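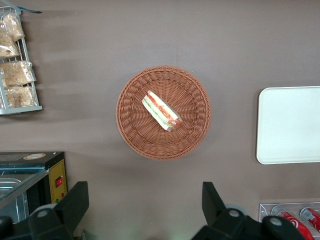
What the Sandwich Robot Really Costs

7 min read

Search this site Enter keywords Go

Ravindran Nadar has a spreadsheet tab called "Things the quote left out." When he showed it to me one Thursday, it ran well past the bottom of his screen.

Nadar handles equipment purchasing for Kaimal, which runs lunch counters in office buildings and a couple of train stations. In June his bosses asked him to price a robot arm that could put together a grab-and-go order: a wrapped sandwich, a bag of rolls, a can of soda. It's the sort of job a new hire picks up before the first coffee break, and the sort that looks wonderful in a sales video.

The first quote came from Granura, a reseller that bundles an arm, a two-finger gripper and a wrist camera with its own software, Mokar. The monthly price was $3,197. Nadar's bosses liked that figure. It was less than a full-time wage at most of their counters, and somebody had already made a slide.

He didn't like it, and I think he was right.

Start with the table. The monthly price covers the arm and its stand, but the arm needs everything within reach and more or less where it expects to find it. Kaimal's counters were built for people, who can lean over and shove a bread rack aside with an elbow. Refitting one counter meant new power, a fixed top and holders for the cans. None of this was in the quote. Neither was the lost trade while the counter was shut.

Then there's the gripper. Shiny film, crinkled bags and round cans are three different problems, and a salesperson who says one pair of fingers will handle them all should be asked to put it in writing. Nadar did ask. Granura offered a second set of fingertips, priced separately, and a line about "typical retail items." He asked what typical meant and is still waiting for a list.

The software has its own meter running. The base Mokar plan covers 15 products. Anyone who has stood in front of a lunch counter knows how far that goes once you allow for turkey, no-mayo turkey and whatever the kitchen dreamed up for spring. Beyond that you pay per item, and you pay again when the packaging changes enough to need new training.

"People keep asking me how fast it is," Nadar said. "I want to know who comes out when it stops at noon."

That depends on where you are. Granura's service desk is good on the phone, according to Sowmya Thampi, who ran operations for a smaller chain, Pelgate, through a trial last year. On-site visits were another story. Her counter was around 400 miles from the nearest technician, and the contract promised a response, a word she now reads carefully.

Thampi isn't bitter about it. She says the arm did decent work on the orders it was set up for, and she'd look at one again for a night shift she can't staff. But she kept a person beside it for the whole trial, and that person's pay never appeared on the project budget. It went under training.

That trick is common, and it's why I don't put much faith in payback charts. They assume the worker goes away and the hours come back as cash. At a small counter the worker is also the one wiping down, restocking and telling a customer where the restroom is. Take away the packing and you still need the worker.

Nadar's advice to other buyers is dull and worth following. Ask for a trial on your own counter, with your own packaging. Count 100 orders in a row and write down every time a hand goes in to help - including the small nudges. Get the price of spare fingertips before you sign. Find out what the monthly fee becomes in year two.

His own recommendation went upstairs last week: one counter, a short lease, and no press release. He put the refit and the helper's wages on the first page. The slide has been taken out of the deck, and the meeting has been moved twice.

Contact us | Copyright, all rights reserved | Back to top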